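The Great Plush Cull

Every December, same job. Tip the soft toys out on a blanket, decide who stays, box up the rest before the new lot arrives. Takes an afternoon if you're brisk. Takes a week if you pick anything up and look at its face.

Yasir Mengal isn't brisk. He runs the Mitolden toy swap in Sturnevport, over 400 plush through the doors last summer, and his own spare room is the worst of the lot. Bears mostly. A few he can't name. "My kids called that one Malik and now it can't go," he says of a rabbit with one ear.

His method, such as it is. Use an old cardboard grocery box, flaps out, so you can see what's in there. Blanket underneath - not the floor, plush drags up every hair going. Then sort by feel. Smooth velour in one pile, the fuzzy stuff in another, becuase fuzzy needs a cold gentle wash and a day on the line, and velour will mostly cope with a damp cloth. Check the tag at the back before anything. No tag, hand wash, done.
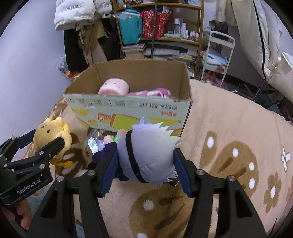

Stuffing next. Squeeze the middle, then the neck. Necks go first. A limp neck is a 14 minute fix with a needle and a fistful of fill from something past saving, and Mengal keeps a bag of donors for exactly that. Seams he does in doubled thread. Eyes he tugs, hard. If one shifts, the toy's out of the swap untill it's resewn, no arguments.

What goes in the box? Anything that hasn't been slept with, dragged or asked for since winter. His kids get five vetoes each. They use the lot before morning tea.

The swap opens at 9 am in the old Stenus hall, gold coin entry, bring a bag. Clean toys only please - and leave the one-eared rabbit alone, he's only there for the outing.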